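Home Modules Handouts Reading Lists Timetable Contact

Housing, Services and the Right to the City
Handout 8: Who decides where the water goes?
Course tutor: Treasa Quinlan

Purpose of this handout

This handout accompanies the lecture on public services and unequal neighbourhoods. It should be read before the seminar, together with the two set chapters. Students are expected to bring written notes on the Urport case and to be ready to speak to them.

1. Services as a question of fairness

Earlier lectures dealt with zoning and with the sale of public land. In both cases the harm to poorer districts could be traced to a decision that was recorded, debated and, at least in principle, open to challenge. Basic services are harder to study. A district may go without a decent water supply for 30 years and no single vote will ever be found that denied it one. The outcome is built up from small choices about boundaries, connection charges and the order in which repairs are carried out.

Students should keep two terms apart. Formal access means that a household has a legal right to be connected. Effective access means that the household can use the service at a price it can pay, at the hours it needs it. Much of the public argument in this field arises when officials speak of the first and residents of the second.

2. The Urport case

Urport annexed the land to its north in stages. The district of Clinstead lay between two of these stages and was left outside the city limits, although the city had built on three sides of it. Its residents paid county taxes, bought water from a private supplier, Lonisico, and had no vote in city elections.

The residents' association first asked for connection to the city main in February. The city replied that the cost per household was too high, and gave a figure based on 100 homes. The association held that the figure left out the homes along Frei Road, whose owners had also asked to be included – a point the city did not answer in writing until the matter reached the regional board.

Domestic use was at the centre of the dispute. The association asked households to keep a diary of washing, cooking and cleaning, and presented these diaries as evidence of effective access. The board had until then accepted only meter readings and engineers' reports.
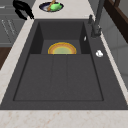
Fig. 1. Kitchen sink with a plate in the far basin (computer rendering).

The diaries changed the kind of argument that could be made. Meter readings showed that Clinstead households used less water than their neighbours, and the city had treated this as a sign of low demand. The diaries recorded what people went without. The board accepted both forms of evidence and asked the city to prepare a fresh estimate.

3. Checks and balances

The case passed through three bodies: the city council, the county and the regional board. Each had limited powers. The council could refuse connection but could not fix the supplier's prices. The county could license the supplier but could not compel the city to extend its main. Only the board could look at the whole area, and it could act only on a complaint. Students should consider what would have followed had the association lacked the time or the legal help to make one.

It would be wrong to read the case as a simple victory. The board's order covered the main itself and left the cost of joining it to each household. Payment could be spread over 10 years, but tenants depended on the consent of their landlords, and the order said nothing on that subject.

4. Questions for the seminar

Was the exclusion of Clinstead the result of intent, neglect or ordinary procedure, and does the difference matter in law?

What weight should a public body give to diaries and spoken evidence when they conflict with technical records?

Should residents who live outside a city's limits have a say in decisions that affect them directly?

5. Written work

Students who choose this topic for the short essay should hand in a one-page outline to the departmental office by 7/22/21. The outline must state the question, name the main sources and indicate which of the terms in section 1 will be used. Late outlines will be accepted only with the written agreement of the course tutor.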